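Chart room notebook, February, late afternoon

Mervin wants the synastry pages done again. His complaint is that we keep printing "Moon square Moon" as if it were a diagnosis, and a couple in Wellanach wrote in to ask whether they should postpone the wedding. I wrote back that they should postpone it if they don't like each other. Mervin says this is not the house style.

So, notes toward a new Moon-to-Moon section, while the coffee holds.

Ran the old table against the client file again. 3,091 pairs with both birth times given, though "given" covers a lot. A suspicious number of people were born at exactly noon, which tells me that their mothers were very punctual or that our form fills in noon when you leave the box blank. Mackenzie checked. It's the form. Anyone with a noon birth comes out of the Moon work until we've written to them, as the Moon can slip a good six or seven degrees either way from noon and land in the next sign over. I have been telling some of these people they are Pisces Moons for years. Some of them have taken it up as a personality.

Orbs. The old software (Welteck, the gray version) allowed 10 degrees for any Moon aspect, which means nearly everybody is in some kind of relation to everybody. I tried it on myself and the man who services the boiler and we had a trine. Brought it down to six for the square and opposition, five for the trine, three for the sextile. Mervin would like eight across the board because he and his wife are at seven and a half. I have put eight in pencil. 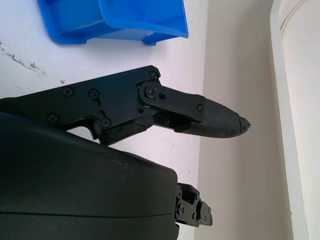
Out-of-sign aspects are still a mess. Take a Moon at 28 Gemini and another at 2 Libra: by degree it's a trine, four off. By sign it's also a trine, fine. Now move the second one back to 29 Virgo and the degrees are closer still, only one off a square, and the signs agree on the square. All good so far. But 28 Gemini with 1 Scorpio is three degrees off a trine by count and the signs don't see it at all. The old text printed "deep emotional ease" for that. I've known two of those couples and would not have reached for "ease." New rule: print it, but with the weak paragraph, the one that says "may."

(Check: Lévesque tables give the Moon for midnight, Seto's give it for noon. Somebody before me mixed them on the same worksheet. I have a feeling about who, and it's me, so I'm leaving it there.)

Wording. Mackenzie went through the square paragraphs and circled every "challenging." There were 18. Her suggestion is to say what the trouble would look like on an ordinary evening. Cancer Moon with Aries Moon: one wants to talk about the bad day, the other wants to go and fix it with a phone call. Taurus with Leo: one has already decided on the restaurant, and so has the other. I like these much better. Mervin says they sound like his house and asked whether we had been to his house.

Same treatment for the trines, please, whoever picks this up. "Harmonious flow" tells a reader nothing and makes me think of plumbing. Two Moons in earth could be two people who each assume the other is happy because dinner was on time.

Venus stays out of this section. I know readers ask. There's a Venus section, it has its own paragraphs, and every time we let it leak into the Moon pages we end up promising people good furniture.

To do:
Letters to the noon people. Polite ones. Mackenzie has the draft.
Change the form so a blank box stays blank.
Retype the square paragraphs, 21 still in the old wording counting the duplicates.
Ask Mervin about eight degrees again after lunch, when he is easier to deal with (Taurus Moon).
Reply to the Wellanach couple properly. Their Moons were both noon births anyway, so they may not even have a square.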